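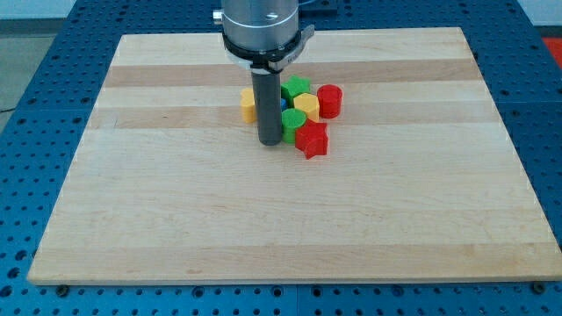
Small ridged blocks on the cutting board: stars, cylinders and many-sided prisms

Search Clavwood Help Enter a word or phrase Go

Home Boards and Counters Finishes Toys and Games Repairs Ask

Wooden cutting board as a base for small shape blocks: what finish, and do I need a rim?

Visitación Barrios
Thursday, October 27, 2022

I have a rectangular wooden cutting board that I stopped using for food. I want to turn it into a work surface for a set of small shape blocks. There are 24 in the set, in red, green, yellow and blue. The photo has a few of them on the board in a loose group. They are chunky little things with ridged or textured sides, and the shapes are stars, cylinders and a prism with flat sides that I would call a hexagon, but I have never counted.

The blocks are for my mother, who had a wrist operation in May and was told to practice picking up small things and putting them down where she means to. She does this at the kitchen table. The table has a glass top and the blocks skate all over it, and it makes a racket. On the board they stay put much better, and she likes it being wood. So the board is going to be the permanent place for them.

Three problems.

First, the finish. The board was oiled for years with whatever we had. It isn't sticky, but after a week with the blocks on it there was a faint red smudge in one spot. I don't know if the color came off a block or if it's an old beet stain that I only noticed once I was looking. I would like to sand it and put something on it that won't take up color and isn't slippery. Somebody at the hardware store in Ilasham sold me a tin of Pomare board oil and I haven't opened it. I can still take it back.

Second, the edge. The board is flat, with no lip. The cylinders roll if they get knocked on their sides, and she can't chase them under the stove. I was thinking of gluing a strip around the outside. Does that cause trouble with a board that is solid wood? My brother-in-law says it will crack and won't say why.

Third, marking the board. The therapist suggested having outlines to aim for, a star for the star and so on. I could draw them with a paint pen but I don't want to ruin the surface if she gets past that stage and wants it plain again.

I have a palm sander, clamps, and a small saw. I do not have a router. I'd prefer not to buy one.

Hjørdis Aasen

Do the stain first, before you decide on anything else. Dampen a white rag, rub the sides of a red block hard for a minute, and look at the rag. Do the same with one of each color. If the rag comes up clean the smudge is in the board and sanding will probably deal with it. If it comes up red, wash the whole set in lukewarm water with a drop of dish soap and an old toothbrush, getting into the ridges, and let them dry overnight on a towel. Then test again. No finish will help much if a block keeps giving off color.

On the finish, take the oil back. Board oil is meant to be topped up for the rest of the board's life and it stays a little soft, so it picks up dirt and color from whatever sits on it. That's fine on a board you wash every day. For what you're doing I would use a water-based clear coat in matte. Satin is OK. Gloss is too slick for your purpose and you will see every scratch.

The catch is the old oil. Water-based finish does not like going over it. What I would do:

Wipe the board down with mineral spirits, several rags, with the window open. Lay the rags out flat outdoors to dry before you throw them away, do not ball them up in the trash. Leave the board alone for a couple of days, standing on edge so both faces get air. Sand with 80, then 120, then 180. Wipe again. If the rag still comes away yellow and greasy, put on one thin coat of dewaxed shellac first and let that dry. Shellac sticks to nearly everything and the clear coat will stick to it. Then two thin coats of the matte, both faces and all the edges, with a light rub with fine paper in between. If you only coat the top the board can cup.

Give it a full 24 hours after the last coat before anything is set on it, and longer if your kitchen is damp. I put a plant pot down too early on a shelf once and the ring is still there.

About the strip. Your brother-in-law is right that it can crack, but it depends on which sides. Wood gets wider and narrower across the grain through the year and hardly changes along its length. A strip glued along the two long sides, if the grain runs that way, moves together with the board and is no trouble. A strip glued tight across the two ends holds the board while it's trying to move, and either the glue lets go or the board splits. So glue the long ones. For the ends, put one screw in the middle of each strip and a screw near each end through a hole you have drilled a bit oversize, no glue. The board can then slide a little under the outer screws.

Make the lip low. If she rests her forearm on the edge while she works, a tall lip will dig in, and right after an operation that matters. A quarter inch above the surface stops a rolling cylinder. Round over the top with sandpaper wrapped on a stick. You don't need a router for any of it.

Uleck

just put it on a cafeteria tray. no sanding, it already has a lip, and you can carry the whole thing to another table. put rubber shelf liner under the board so it doesn't slide around in the tray. I've got a jigsaw puzzle set up like that, 594 pieces (should be more, the dog) and it's been moved from room to room all winter.

don't draw on the board. cut the outlines out of paper and tape it down

Visitación Barrios

Thank you both. I did the rag test last night. Green, yellow and blue came up clean. One of the red stars left a little pink and the other reds did not. I washed it and it left less pink. I'm going to wash it again and keep it off the board for now, she has others.

I'm going to try the tray first while the oil is airing out of the board, then do the lip the way Hjørdis describes. The grain runs the long way. I checked.

Paper is a good thought but she catches tape with her fingertips and pulls it up. Is there something flatter?

Hjørdis Aasen

Draw the outlines in ordinary pencil, straight onto the wood, after the shellac and before the clear coat. Pencil shows up well enough under matte and it can't rub off once it's covered. Trace around the blocks themselves, and go out a little from the edge so there's some room to miss. For the stars leave more room, the points are hard to line up with a stiff wrist.

If she wants it plain later, use the other side. Finish both faces the same and only draw on one. In that case, put your strips on so they stand above both faces equally and you have a lip whichever way up it is. Measure the thickness of the board before you buy the strip. Mine was thinner than I thought and I ended up sanding down more pine than I wanted to.

Stick small rubber feet on the bottom of the strips at the corners. They come off when you flip it and can be pressed onto the other side, though you may need new ones after a couple of times.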